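Dranwood Tabletop Handling Cell: Demonstration Unit
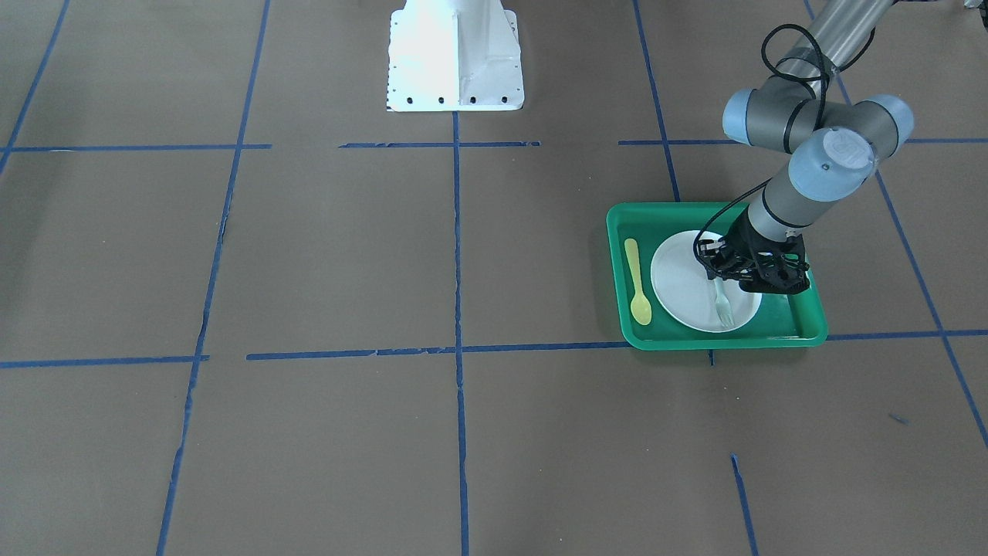

Place-setting task on the demo floor. Left arm with parallel gripper, fork held over the plate.

The Dranwood cell is a pedestal-mounted arm system for light handling work. The demonstration unit can be viewed at the Jillska showroom every Wednesday from 2 p.m. Visits are limited to 15 people and take almost 40 minutes.

What is shown
The standard demonstration is a tray-setting job with a plastic spoon, a plastic fork, a plate and a green tray. The floor is covered with brown paper and marked off with blue tape. Visitors may ask for the tray to be moved to another grid square between runs.

Equipment
Arm: gray links, light blue joint caps
Gripper: parallel, open-framework fingers
Mounting: white metal pedestal, bolt-down foot
Cable: external, routed along the arm
Control software: Kukach, version 4

Bring your own parts
Small rigid items can be tried after the standard run. Send dimensions and weight with the booking. Glass and liquids are not accepted.

Booking
Demonstrations are run by Florin Bălan, applications engineer. Book through Enache, the regional distributor. Quotations are issued separately and do not include installation.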